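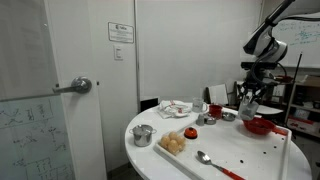
Pot and tray on the round table

Codness Forums > Lacing & Underpinnings > Care and Wear
Print this thread | E-mail to a friend

We use cookies to keep you signed in and remember your board settings. OK / More options

Seasoning a new corset – do I really have to??

niamh_duggan
October 1, 2020
Got my first proper one, Grendunon underbust, pattern 761, cotton coutil, steel bones. Card in the box says wear it loose, two hours a day for two weeks before lacing any tighter. Wedding is before that. Can I skip? Or do a few long days instead? Already tried it once, top edge digs under the ribs at the back left. Not painful, just there.

tightlace_pg
Skip it. Seasoning is a myth imo. Coutil isn't supposed to stretch, thats the whole point of coutil. What are you breaking in?

HiutungMak
The bones. And the layers settle against each other. I sew these and the difference after a week of easy wear is plain, the waist sits where it should and the panels stop fighting. Two hours a day is just somebody's number tho. Go by how it feels.

tightlace_pg
Sprung steel goes straight back flat when you take it off. Spirals too. So no, not the bones.

HiutungMak
Never said they stay bent. Said it settles. Flat steels at the back edges do pick up a slight curve on some people, mine have.

margaux_lg
Can we answer the question. Niamh how big is the gap at the back, and is it even top to bottom? A V or an upside down V tells you more than how many hours you did. And is there a modesty panel, sometimes they bunch and THAT is what digs.

niamh_duggan
Wider at the top. Panel is loose, not stitched down either side. Didn't think of that, will pull it out and try again.

DymphnaH
If the top is wide and its digging at the top then it's too small in the ribs for you. No amount of seasoning fixes a rib spring. Sorry. Ask Grendunon about an exchange before you wear it any more, they won't take it back with creases.

tightlace_pg
Or she laced the top too hard. First-timers always do.

DymphnaH
If she'd laced it too hard the gap would be narrower at the top not wider. Read it again

tightlace_pg
ok fair. Still say seasoning is nonsense
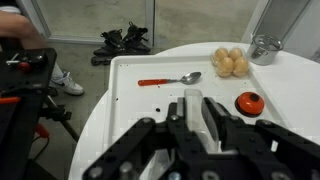 Re: Seasoning a new corset – laces and the return

niamh_duggan
Update. Took the panel out, back left is better, ribs still snug. Wrote to the shop. Meanwhile the laces that came with it are horrible, flat shoelace stuff, they creep loose when I sit down. What does everyone use?

HiutungMak
Double faced satin ribbon for looks, braided polyester cord for every day. There are 13 pairs of grommets on that one if its the same as my sister's so get more length than you think.

margaux_lg
Hova cord, the round one. Mac Suibhne sells it off the reel. Don't buy the 400 yard spool like I did unless you're opening a shop.

DymphnaH
Hate the round cord, it saws at the grommets. Ribbon lasted me years. But DON'T relace it until they answer you about the exchange, put the original laces back if you already changed them

margaux_lg
Saws only if the grommets are badly set. Run a fingertip round the inside, if it snags its the grommet.

niamh_duggan
Not changed anything yet. They replied – exchange is ok, unworn outdoors, tags on. Getting the longline with the wider rib instead. Card says same seasoning for that one too lol

tightlace_pg
Put the card in the recycling

HiutungMak
Wear it around the house loose the first few evenings, tighten when it feels like nothing. Over a thin cotton liner so you're not washing it. Spot clean only and hang it over a chair to air, don't fold it in the drawer.

niamh_duggan
Liner ordered. Thanks all, even you pg. Will post when the new one gets here

Filed under: corset care, first corset, lacing, fit problems
Print this thread | E-mail to a friend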